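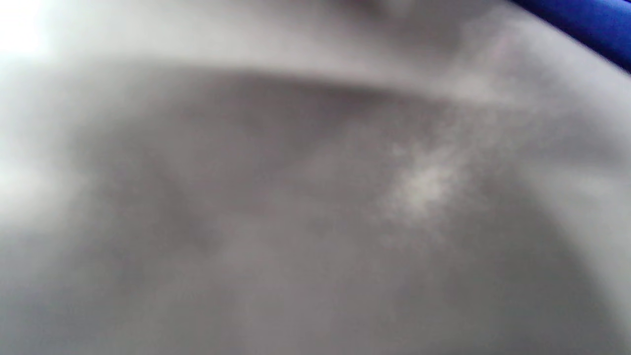 Working distance: very short. Rim of a pale, rounded hollow, from the tool camera.

Keltia Close-Range Guard for hand-held grippers

Small guard ring and contact switch for camera-equipped gripper tools. Fits the Dorna and Enitz hand grips. Stops the tool from being pushed into things its camera can no longer make out.

Status: in stock
Part number: KG-27
Revision: second (see "What went wrong with the first one")

What it does

A camera on a gripper is very good at seeing things at arm's length and very bad at seeing things it is about to hit. Get close enough to a smooth, light surface and the picture turns into weather. The software then has to decide whether it is looking at a wall, a bowl or a cloudy afternoon, and it will pick one with great confidence.

The guard does not improve the picture. It is a sprung ring that sits forward of the lens, with a switch behind it. When the ring is pressed back 5 mm, the switch opens, the fingers stop closing, and the handle buzzes until you pull away. There is nothing clever in it, and after the year we have had we are inclined to list that as a feature.

What went wrong with the first one

The first revision had no switch. It used a focus check in software: when the image went soft, the tool was supposed to hold its fingers where they were. This worked on cardboard, on printed boxes, on patterned cloth, and on every other item we had thought to put on the test bench.

In June a customer running the Rweyemamu sorting kit reported that the fingers had closed while the tool was pressed against the inside of a plain basin. The focus check had looked at a smooth grey curve with no texture in it, found no blurred edges to object to, and passed it as sharp. The fingers did as they were told. The basin lost a chip from its rim and the tool lost a fingertip pad. No one was hurt, though the operator's thumb was nearer than any of us liked.

We went back through 1461 saved runs from our own bench. The same fault turned up in 27 of them. In all 27 the surface was pale, smooth and curved, and in all 27 our log said "focus OK." We had read those logs. We had, in fact, been rather pleased with them.

Revision two takes the decision away from the camera. The switch is wired in series with the finger motor, so a bad reading, a frozen program or an optimistic update cannot close the fingers while the ring is pressed in.

If you own a first revision guard

Stop using it near bowls, sinks, basins, trays with rounded corners, or anything glossy and light in color. Send it back and we will swap it. You do not need the receipt, the box, or the little bag of spare screws that everyone has already lost.

First revision units have a black ring and no cable. Second revision units have a black ring and a short cable. We agree that a different color would have been smarter.

Specifications

Ring travel: 5 mm to switch, hard stop after that
Switch: normally closed, in series with finger motor
Cable: 359 mm, straight plug
Fits: Dorna hand grip, Enitz hand grip (adapter plate included)
Does not fit: anything with the camera mounted below the fingers

Fitting

Unplug the tool first. Take off the lens collar, seat the ring over the mount, and tighten the two clamp screws by hand until the ring stops rocking. Run the cable along the outside of the grip, away from the finger linkage, and plug it into the port marked STOP. Plug the tool back in and press the ring with a flat object — a ruler is fine, a finger is not. The handle should buzz. If it does not, the guard is not working and the tool should stay on the shelf.

Repeat the press test at the start of each shift.

Known limits

The ring only feels what is in front of it. A rim coming in from the side can still reach the fingers before it reaches the guard. Deep, narrow containers are the usual trouble, and a slower approach helps.

Very soft items, such as foam or a loosely filled bag, may not push the ring back far enough to trip the switch.

The focus check is still in the software menu, now off by default and renamed "focus hint." You may turn it on. Please do not trust it with a basin.

In the box

Guard ring with switch and cable, adapter plate, clamp screws, spare clamp screws, one printed sheet with the press test on it.

Page last changed 2022-11-30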